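Plirnstead 공개일 다녀왔어요 (긴 글 주의)
자유게시판 > 로봇/자동화 > 견학 후기

작성자: 밤식빵
2020년 5월 28일

드디어 Plirnstead 연구동 공개일 갔다 왔습니다! 신청자가 700명 넘게 몰렸다길래 포기하고 있었는데 취소 자리가 나서 운 좋게 들어갔어요. 대기표 54번 받고 복도에 서 있는데 다들 무슨 콘서트 온 표정이더라고요 ㅋㅋ 저도 그랬고요.

Altıntaş 쪽 물류 시연은 사람이 너무 많아서 뒤통수만 보다 나왔고, 제가 제일 오래 붙어 있던 데는 그릇 다루는 로봇이었습니다. 공장에서 상자 옮기는 로봇은 회사에서도 매일 봐서 별 감흥이 없거든요. 근데 밥그릇처럼 둥글고 미끄러운 걸 집는다고 하니까 발이 안 떨어지는 거예요. 검은 그리퍼가 분홍 그릇 테두리를 물고 드는데, 손가락 하나는 그릇 안쪽 벽에 대고 있어요. 저는 바깥에서 통째로 감싸 쥘 줄 알았는데 의외였습니다. 생각해 보면 저도 설거지하고 그릇 꺼낼 때 딱 그렇게 잡더라고요.

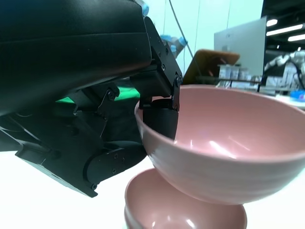

움직임은 생각보다 느림

속도는 기대하지 마세요. 제 앞에 있던 꼬마가 하품을 할 정도였으니까요. 그릇 쪽으로 내려가다가 멈칫, 조금 돌렸다가 또 멈칫. 처음엔 고장 난 줄 알았는데 안내하시는 분이 원래 이 속도로 돌린다고 했어요. 그래도 보고 있으면 이상하게 손에 땀이 납니다. 한번은 테두리를 놓쳐서 그릇이 톡 하고 돌아갔는데 구경하던 사람들이 전부 "아..." 했어요 ㅋㅋㅋ

그리퍼 설명판에는 Skaker라고만 적혀 있었고 가격은 물어봐도 웃기만 하시더군요. 대신 손가락 관절 얘기는 엄청 자세히 해 주셨어요. 판을 여러 장 나사로 엮은 링크 구조라 가까이서 보면 기계 좋아하는 사람은 시간 가는 줄 모릅니다. 저는 손목을 옆으로 돌려서 접근할 때가 제일 좋았어요. 손끝이 둥글둥글해서 묘하게 귀엽기도 하고요. 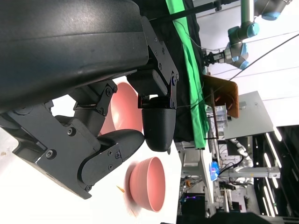 Hacer Baysal
저도 같은 날 갔는데 솔직히 좀 실망했어요. 그릇 몇 개 옮기는 걸 보려고 그렇게 줄을 서나 싶던데요. 우리 집 식기세척기가 훨씬 쓸모 있습니다. 속도도 속도지만, 접시나 컵이 섞여 있으면 어떻게 되는지를 보여줘야 시연이죠. 똑같은 색 그릇만 가지고 하면 뭐가 어려운지 알 수가 없어요.

밤식빵 (글쓴이)
앗 그 말도 맞아요. 저도 컵은 안 하냐고 물어봤는데 그날은 그릇만 한대요. 근데 식기세척기는 그릇을 꺼내서 찬장에 넣어 주진 않잖아요!! 저는 그 부분이 제일 귀찮단 말이에요.

납땜초보
같은 색 그릇이라고 쉬운 건 아닙니다. 유약 바른 그릇은 조명이 반사돼서 카메라가 테두리를 엉뚱한 데로 잡는 일이 흔해요. 예전에 취미로 비슷한 걸 해 보다가 그릇을 여러 개 깨먹고 플라스틱으로 바꿨습니다. 하얀 상판까지 번들거리면 더 골치 아프고요. 그런 조건에서 사람들 앞에 세워 놓고 돌린 거면 저는 점수 줍니다.

Hacer Baysal
그러면 그 얘기를 현장에서 해 줬어야죠. 제가 들은 설명은 전부 "앞으로 가정에 들어갈 겁니다"였어요. 언제냐고 물으니까 대답은 없고. 어려운 점을 말해 주는 게 훨씬 재밌었을 텐데 아쉬웠습니다.

Melahat Toprak
두 분 다 다른 시간대에 들으신 거 아닐까요? 저는 오후 팀이었는데 안내하시는 분이 실패하는 경우를 한참 얘기해 주셨어요. 그릇이 서로 너무 붙어 있으면 손가락 들어갈 틈이 없어서 순서를 바꿔야 한다든가. 오전은 사람이 많아서 줄여서 한 것 같아요. 그리고 Ilham 강당에서 했던 발표는 들으셨나요? 저는 그게 더 좋았는데 후기가 하나도 없네요.

밤식빵 (글쓴이)
Ilham 강당은 못 갔어요 ㅠㅠ 300석이라길래 여유 부리다가 문 앞에서 잘렸습니다. 발표 내용 좀 풀어 주세요!

그리고 본문에 빼먹은 게 있는데, 양쪽에서 손이 하나씩 들어와서 같이 일하는 것도 봤어요. 저는 이게 한 손으로 할 때보다 훨씬 볼만했습니다. 왼손이 그릇 테두리에 손끝을 대고 있는 동안 오른손은 오른손대로 다른 그릇 위에 가 있는데, 둘이 언제 부딪히나 조마조마해서 눈을 못 떼겠더라고요. 관절 사이에 초록불 들어오는 것도 은근히 멋있고요.
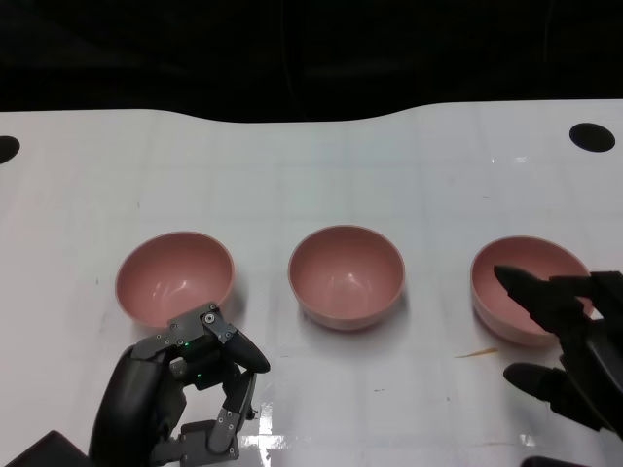 두 손과 분홍 그릇 세 개, Plirnstead 공개일

납땜초보
양손은 부럽네요. 한 손만 맞추는 데도 주말이 다 날아가는데 저걸 둘이나... 혹시 사람이 뒤에서 조종하는 거였나요, 아니면 알아서 움직이는 거였나요? 그거에 따라 얘기가 완전히 달라집니다.

밤식빵 (글쓴이)
그걸 안 물어봤네요;; 관절 얘기 듣느라 정신이 팔려서. 아시는 분?

Melahat Toprak
제가 있을 때도 그 질문이 나왔는데 옆 시연 소리 때문에 대답을 제대로 못 들었어요. 확실하지 않은 걸 적기는 좀 그래서 넘어갈게요. 발표 메모는 정리되면 따로 글 올리겠습니다. 2시간짜리라 양이 꽤 돼요.

Hacer Baysal
조종이면 저는 실망 두 배입니다 ㅎㅎ 그래도 발표 메모는 기다릴게요.

납땜초보
조종이어도 저는 보러 갈 건데요. 원격으로 그릇 테두리 잡는 것도 해 보면 만만치 않아요. 다음 공개일 공지 뜨면 여기다 링크 좀 걸어 주세요. 이번엔 신청 페이지 열린 것도 몰랐습니다.

밤식빵 (글쓴이)
넵 뜨면 바로 올릴게요! 혹시 가실 분들은 편한 신발 신고 가세요. 복도에 앉을 데가 없어요.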